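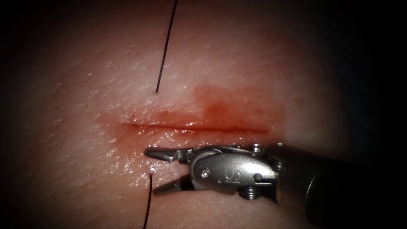
Patients should be told before an operation where their stitches will be taken out, and the name of the clinic should be on the same sheet as the date of surgery, Niloufar Sadeghi wrote in reply to the Infirmary's winter survey on going home after day surgery. The same point was made in many of the other replies, and it has shaped most of the changes set out in this item.

Urkasholm Infirmary has reviewed the way it arranges wound checks and stitch removal for patients who have surgery and go home on the same day. The new arrangements apply to patients of the day surgery unit at Urkasholm and to those who have minor procedures at the Plimthorpe health center. They take effect for operations performed on or after Feb 13, 2019. Patients whose surgery took place before that date should keep the appointments they have already been given.

What patients told us

The survey asked patients to comment in their own words on the two weeks following their return home. Replies were generally positive about the care received on the day. Many were less satisfied with what came afterward. Patients had been asked to call their family doctor for stitch removal, only to learn that the practice did not offer it. Others had been booked at Urkasholm although they lived within walking distance of Plimthorpe. A number had two appointments for the same purpose, made by two departments, and did not know which to cancel.

Several replies also concerned the printed advice. The leaflet in use until now covered every type of procedure in one folded sheet, with small type and a table on the back that had to be read together with the discharge letter. Older patients and those reading in a second language found it hard to follow. The Infirmary accepts these comments and has withdrawn the leaflet.

One appointment, made in advance

From now on, the wound appointment will be booked at the same time as the operation. The booking letter will show the date of surgery, the place to report, and the date and place of the follow-up visit. Patients may choose between Urkasholm and Plimthorpe, whichever is easier to reach, and the choice does not affect who performs the operation or when.

Follow-up visits at Urkasholm have moved to the ground floor of the Rekari Wing, next to the blood test rooms. Fifty-five follow-up places are now available each week across the two sites. Patients should allow extra time for parking at Urkasholm while the lower lot is being resurfaced. The work is due to end in July, and the Rekari entrance can be reached from the street without steps throughout.

If the surgeon decides on the day that the follow-up visit should be earlier or later than planned, the unit will change the booking before the patient goes home. A revised slip will be handed over with the discharge letter. Patients are asked to check that the two dates agree and to speak to the desk if they do not.

Stitches, and when they come out

Some wounds are closed with stitches that dissolve and need no removal. Others are closed with stitches that must be taken out by a nurse. The discharge letter will now say plainly which kind has been used, on the first line under the name of the operation. In the survey this was the single piece of information that patients most often said they had been unable to find.

The time before removal depends on the part of the body and on how the wound is healing. Stitches on the face are commonly removed after 5 days. Those on the arms, the legs or the trunk often stay in for 10 days or longer. These are general periods only, and the date given by the surgical team should always be followed in preference to them. Patients should not remove stitches themselves, and should not ask a relative to do so, even where the wound looks fully closed. 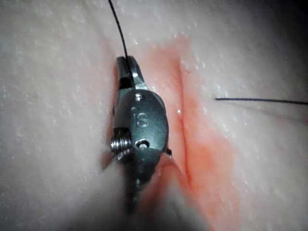

Looking after a wound at home

The new advice sheets are printed separately for each type of procedure, in larger type. They are given out at the assessment visit and again on the day. The main points are the same on each:

Wash your hands with soap and water before touching the dressing or the skin near it.

Keep the dressing dry and in place for the time stated on your sheet. If it becomes soaked or falls off before then, call the unit for advice.

When you are told that you may shower, let the water run over the area without rubbing, and pat it dry with a clean towel. Baths and swimming should wait until the nurse has agreed to them.

Avoid creams, powders and antiseptic liquids unless they have been prescribed for the wound.

Take pain relief as directed on the label or by the pharmacist, and tell the pharmacist about any other medicines you use.

Ask before you go home when you may drive, lift and return to work. The answer will differ with the procedure and with the kind of work you do.

When to call before the appointment

Slight soreness and some bruising are common after surgery. Patients should call the unit, using the number on the discharge letter, if redness is spreading, if the area becomes more swollen or more painful, if there is pus or an unpleasant smell, if the edges of the wound come apart, or if they have a fever. It is not necessary to wait for the booked visit, and no patient will be considered to have wasted staff time by calling.

Outside clinic hours the call will be passed to the nurse in charge at Urkasholm. Heavy bleeding that does not stop with firm pressure, difficulty in breathing, or sudden confusion should be treated as an emergency, and emergency services should be called at once.

Help with language and transport

The advice sheets are available in other languages on request, and may be read aloud over the telephone by arrangement. Interpreters can be booked for follow-up visits as well as for surgery. In the past this had to be requested twice. A single request will now cover both.

Patients who have no means of reaching either site may apply to the Hayat Fund, which pays for shared transport on clinic days. The application is a single page and can be completed at the assessment visit with the help of the desk staff. It should be returned before the day of surgery where possible. Applications made afterward will still be read, although transport for the first visit cannot then be promised. A companion may travel with the patient at no charge.

Tanveer Paracha asked in the survey whether the Fund could also meet the cost of dressings bought at home. Under its present rules it cannot. The unit will, however, supply enough dressings to last until the follow-up visit, and patients should not need to buy their own unless they have been advised to change them more often than planned. Those who run short may collect more from either clinic desk on showing the discharge letter.

Notes on the record

Patients have asked whether details of the follow-up visit are shared with their family doctor. A short letter will be sent after each visit, and a copy may be requested by the patient. Where the nurse refers a patient back to the surgeon, the family doctor will be told of this as well.

The Infirmary has looked after the people of the district since 1862, and written comments from patients have been kept for much of that time. Survey replies will be held with names removed once they have been answered. Anyone who would like a reply returned or destroyed may ask the patient services office to do so.

Further comments on the new arrangements are welcome and may be left at the desk in the Rekari Wing, at the Plimthorpe health center, or by mail addressed to Patient Services, Urkasholm Infirmary. The advice sheets may be collected from the same places by any patient awaiting a date for surgery.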